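Ticket 3921
Project: Clurgate / kitchen chores
Component: drawer task
Status: open

Task asks the arm to open the organizer drawer on the counter. Posley build passes in simulation. On the real counter it stalled in 3 of 15 runs, each time at first pull. Raised pull force limit, no change. Suspect the grip point sits too near the corner. Not ready for unattended use. Next: retest with the Vosmont end piece.

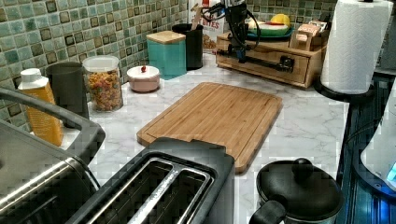
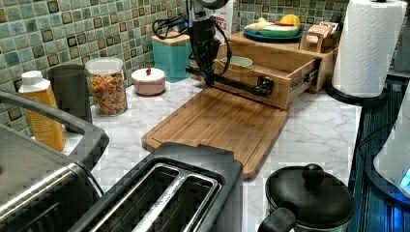

Test counter, arm over the organizer. Second picture: drawer partway out.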